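十二月，早上六点半

今天醒得比闹钟早。窗外还是黑的，楼下面包店的灯已经开了。我躺着听了一会儿暖气管的声音，然后决定起来写字。我的中文老师 Lengyel 说，每天用中文写日记，不要查太多词典，先写完，再改。我已经写了一个多月，还是每一句都要想一想，写得很慢。

昨天晚上的合唱排练我想记下来。我们合唱团在 Armont 的老学校里练习，教室在三楼，没有电梯。外面下着小雨，我的鞋进水了，所以整个晚上脚都很冷。我们现在练的曲子是一首很老的圣诞歌，四个声部，我唱女低音。第二段有一个地方，女低音要在一个音上停很久，别的声部都在走，只有我们不走。我以前觉得这样的地方最容易，现在觉得最难。音会慢慢往下掉，自己听不出来。

指挥是 Emese Bárány。她昨天让我们把这一句唱了很多遍，先用“呜”，再用“啊”，最后才加歌词。她说，长音也要有方向，好像你拿着一碗汤走过房间，人看起来很稳，里面的汤一直在动。我把这句话记在乐谱旁边，用中文写的，坐在我右边的女士看了很久，问我这是不是一种新的记谱法。我笑了，差一点错过进来的地方。

休息的时候我吃了一个橘子。有人带了加肉桂的饼干，太硬了，可是泡在茶里很好吃。我想问她怎么做的，但是后来又开始练习，就忘了问。下次要问。

回家的时候我坐552路公共汽车。我应该坐572路，那一路更快，可是我看错了号码，上车以后才发现。552路要绕过 Lellard 那边的河，多走二十分钟左右。车上人很少，玻璃上都是水汽。我没有生气，把手放在膝盖上，小声地练那个长音。司机可能听见了，他没有回头。
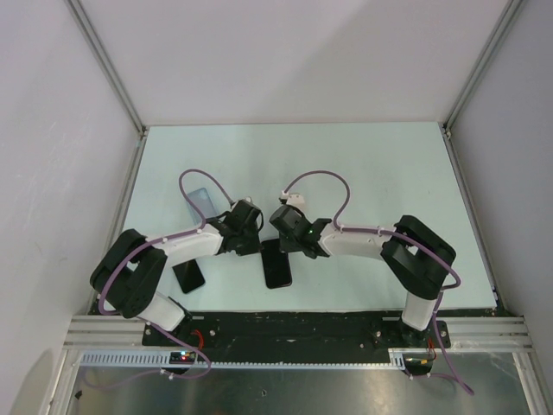

到家以后我给妈妈打电话。她问我圣诞节什么时候回去，我说还没有买票。其实我已经看了好几次票，只是每次看到价钱就把网页关上。妈妈说父亲的膝盖好一点了，可以自己走到市场去，但是回来的时候要在长椅上坐一下。她还说，邻居家的核桃树今年结得特别多，送来了两袋，她一个人剥不完。我一边听一边想厨房里那张桌子，上面铺着报纸，核桃壳到处都是。小时候我最不喜欢剥核桃，手指会变黑，洗几天也洗不掉。现在我很想剥。

打完电话已经很晚了，我还是煮了一点面。家里没有葱，只有半个洋葱和一个鸡蛋。我用洋葱代替葱，味道不太对，可是热的东西吃下去，脚终于暖和了。

睡觉以前我看了几页小说。这本书是在 Plirumar 旧书店买的，中文的，我看得很慢，一个晚上只能看两三页。昨天遇到一个词，“将就”。我猜了很久，先以为是“将来就”的意思，句子怎么也读不通。今天早上才查了词典，原来是说不太满意，但也可以接受。我觉得这个词很好，洋葱代替葱，就是将就。坐错了车，也是将就吗？可能不是，那只是坐错了。这个我要问 Lengyel 老师。

另外还有一个问题要问她：“一直”和“总是”。我写“汤一直在动”，觉得是对的，可是如果有人问我为什么不能写“汤总是在动”，我说不清楚。在我自己的语言里，这两个是同一个词。每次碰到这种地方，我都觉得好像房间里多了一扇门，以前我不知道那里可以开。

现在七点多了，天开始亮，是灰色的，对面的屋顶是湿的，雨应该是夜里停的。我要把鞋拿去看看干了没有。昨天我在里面塞了报纸，也是妈妈教我的办法。如果还没有干，就穿那双旧的棕色的，虽然后跟已经磨坏了一点，走路的时候会响。

今天要做的事不多。上午工作，中午去邮局寄一张卡片给我姐姐。卡片我已经买好了，上面是一只站在雪里的狐狸，里面还没有写。我想给她写几句中文，她看不懂，会打电话来骂我，这样我们就可以聊很久。她总是说自己忙，我也总是说自己忙，结果两个人秋天以后只通过一次电话。（这里我用了“总是”，好像是对的。）

下午如果有时间，我要把第二段再练几次。Emese 说下一次排练要让每个声部单独唱，女低音第一个。我们只有几个人，谁唱低了都听得见。我有一点害怕，也有一点高兴。我打算在厨房里练，那里的回声比较好，墙上的瓷砖会把声音送回来，低了马上就知道。邻居上个星期在楼梯上问我，是不是家里有人在吹什么乐器。我说是我在唱歌。她说：“哦，挺好听的。”我不知道她是客气还是真的这么想，可是那天我走楼梯走得很快。

还有一件小事。阳台上的迷迭香，我以为已经死了，今天早上我开窗的时候碰到它，手上还有香味。叶子下面有一点点绿。我把它搬到屋里来，放在洗碗池旁边，浇了半杯水。不知道这样浇水是多还是少。妈妈一定知道，晚上再打电话问她，也顺便把回家的日子告诉她。票还是要买的，不能再等了。

水开了，我去泡茶。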